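Ceveck Two-Finger Gripper Kit

Price: 274, or 250 if you collect from the workshop
Status: in stock, next batch in August

Hello! I'm Edith Carhuamaca and I make these at a bench in the Pultine shared workshop, in between everybody else's bookcases and bicycle repairs. The Ceveck started as a gripper for my own arm at home, because I wanted something that could pick up tea towels and T-shirts (most hobby grippers are lovely with wooden blocks and hopeless with cloth). Then a few people at the workshop asked for one, and now there's a page with a price on it.

You get a pair of black fingers with angled tips, the mounting plate, a small camera that sits at the wrist, the motor, and a bag of screws with a few spares. The tips are what I've fiddled with most. Version 5 is the one I'm selling, and it's a good bit narrower at the point than the older ones, so it can get in under a fold – I'm very pleased with it!

The wrist camera is there so you can see what the fingers are up to with printed or patterned fabric, which is most of what I own. White cranes on black, green stripes, big grey capitals on mint, it all goes in the pile.
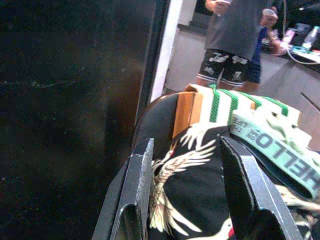

Will it fit an arm I've already got?
If your arm takes the Ríos bolt pattern, it goes straight on with the four long screws. For anything else, send me a drawing of your end plate and I'll cut an adapter, which adds a few days.

Putting it together takes an evening if you're used to this sort of thing, and a weekend if you stop for meals. Fit the motor before the fingers. I did it the other way round on my first one and had to take the whole lot apart again.

The control software is my own and it's called Flomumix (don't ask). It comes on a memory card in the box, with the settings I use for cotton already saved. Silky stuff needs a lighter squeeze and a bit of patience.

Spare fingers are sold in pairs. Please say which version you have when you order.

Page last changed 24th March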